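Can a Robot Arm Do Kitchen Chores Yet?
Final Project Report, Robotics Elective
Submitted in April

Summary

Our group wanted to know how much of an ordinary kitchen chore a low-cost robot arm can do without a person stepping in. We picked three chores: opening and closing a drawer, picking small things up off a surface, and wiping that surface down. The arm was good at the first, uneven at the second, and poor at the third. We do not think a household could use it in its present form, but the drawer work was better than we expected and we think a later group could build on it.

Why we chose this topic

Two of us work part-time in food service, and the topic came out of a conversation over the closing checklist at one of those jobs. Closing takes a long time and most of it is small, dull movements. You pull something open, take something out, pick up what got dropped, wipe, push it shut. A factory robot can do movements like that all day when every part is in the same place every time. A kitchen is different because things get moved and the leftovers of the day are never in the same spot.

We read course material on grasping and on learning from demonstration. Most of the results we read about used new, clean objects with clear outlines. We wanted to include some that were harder to see.

Equipment

The arm belongs to the department and is known in the lab as Cadby. It has a two-finger gripper with curved black fingers that narrow toward the tips. A small camera is mounted at the wrist and points forward along the fingers, so the camera sees what the gripper is about to touch. There was no second camera. We asked for one in our proposal and the request was turned down for cost reasons.

For software we used Irden, the control package from last year's class. Irden records a person moving the arm with a hand controller and trains a policy on the recordings. We changed very little in it. We did fix a bug that made the gripper close one step late, and we lowered the top speed after the arm hit the counter on our second day.

The practice kitchen was the one in the Dimidmont building. It has white fronts, and we were allowed to use it in the evenings after 6:00. All of our recordings and tests were done with the ceiling lights on and the blinds down.

Method

We recorded 1000 short demonstrations over the term. A demonstration was one part of a chore, such as a single pull on a handle. Each of us took turns with the controller. We noticed early on that we did not all drive the arm the same way. One of us always came in low and level, and another came in from above and tilted the wrist at the end. We argued over whether to throw out one style and in the end kept both, which may have hurt the results.

Testing was separate from recording. For each chore we ran 16 trials. A trial counted as a success if the arm finished the chore with no help and did not have to be stopped. We reset the items by hand between trials and moved them a little each time.

We did not test with water, food that could spill, glass, or anything sharp. The lab rules do not allow it.

Results: drawers

The arm opened and closed the drawer in 12 of the 16 trials. In the failed trials the fingers either closed short of the handle or caught it at one end and slipped off. Once the fingers were properly on the handle, the pull itself never failed.

A person opening a drawer takes a second or so. The arm took much longer, mostly because it slowed down near the handle and made several small corrections. We think a better policy could fix that, as the motors can move faster than we let them.

Closing was easier than opening. The arm only has to push, and it does not matter much where.

Results: picking up small items

The arm picked up the item and dropped it in the bin in 11 of the 16 trials. That number hides a big difference between items. Light-colored, firm items on a dark surface were almost always picked up. Dark, lumpy items on a dark surface caused nearly all of the failures.

We believe the main problem is contrast. Through the wrist camera, a dark item on a dark surface is only slightly darker than what is behind it, and its outline is hard to make out. A person can bend down, look from the side, or feel for the thing with a fingertip. Cadby has no touch sensor and only the one view.

The second problem is that the fingers block part of the view. When the tips are nearly closed they sit in the lower middle of the picture, which is the same place the target needs to be for a good grasp. From a flat approach angle it is also difficult to judge how far past the tips an item is.
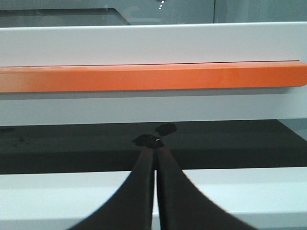 Results: wiping

We did not get a single clean success on wiping, so we are not giving it a score. The arm could hold a folded cloth and move it back and forth. It did not press evenly, and it had no way to tell a clean patch from a dirty one. It often went over the same strip several times and left the rest alone. When the cloth bunched up, the arm kept going as if nothing had changed.

One of us thought we should have taped the cloth to a flat block. We agree this would probably have helped, but we ran out of time to record new demonstrations.

Comparison with a shop-floor task

As a check, we also ran a simple shop task that another group had set up under the name Geagea. The arm takes a plastic part from a tray and places it in a fixture. The tray and fixture are bolted down. Cadby finished this task in all 16 trials, with the same gripper, the same camera and the same software.

We think this is the most useful result in the report. The arm was not too weak or too clumsy for picking and placing. It did well when the position was fixed and the part was easy to see, and it did worse as those two things were taken away. Shops can arrange their work to suit a machine. Most people are not going to rearrange a kitchen for one.

Limits of this study

We tested one arm in one kitchen. The number of trials is small, and a few lucky or unlucky runs could shift the scores. The people who recorded the demonstrations also ran the tests, and we may have placed items in spots we already knew the arm could reach. We tried to avoid this but had no outside person to place them for us.

We also did not run the three chores in a row. A real chore would need the drawer opened, the item removed and the surface wiped as one job. If each step fails some of the time, the whole job will fail more often than any one step.

What we would do next

Mount a second camera to the side, even a cheap one. We would do this before anything else.

Have one person record all demonstrations for a given chore, or agree on one approach angle and stick to it.

Put soft pads on the fingertips. The bare tips slid on smooth items.

Record far more dark items on dark surfaces. Our set was mostly easy cases because those were what we had on hand in the first weeks.

Try wiping with a flat tool in place of a loose cloth.

Conclusion

For the chores we tried, the answer to our question is partly. The arm can open and close a drawer most of the time, slowly, with someone nearby to stop it. It can clear small items if they are easy to see. It cannot wipe a surface in any way we would accept at work. The recordings and our changes to Irden are on the class drive in the Dimidmont folder, along with the trial sheets.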